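Questions we get about the Bunnag type family

What is Bunnag, and who makes it?
Bunnag is a friendly, slightly rounded sans serif from Andelia, our small type studio. We drew it for long reading on screens, though people keep putting it on jam labels and wedding menus, and we're delighted about that! It comes in 7 weights, each with a matching italic.

Which file formats will I get?
The download holds OTF and TTF files for your computer, plus WOFF2 for websites. If you're not sure which you need, install the OTF ones first and see how you get on (most people never open the other folders).
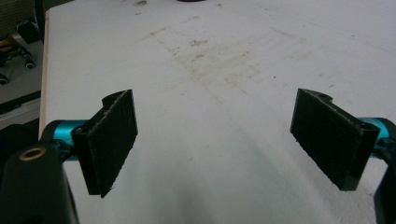 Does it cover my language?
Very probably, if you write in the Latin alphabet. Bunnag supports 86 languages at the moment, Welsh, Polish and Turkish among them. Greek is being drawn now and we hope to have it ready in September, all being well.

Can I use it in a logo?
Yes, please do, and send us a picture when it's finished. The desktop licence covers logos and printed work on up to 3 computers.

How is it different from Itero?
Itero is our narrower family, made for headlines and tight columns. The two share the same numerals, so they sit together quite happily on a page.

I bought version 1. Do I have to pay for version 2?
No, it's free to you. Sign in with the email address you ordered with and the new files will be waiting there.

Last updated 30 March 2020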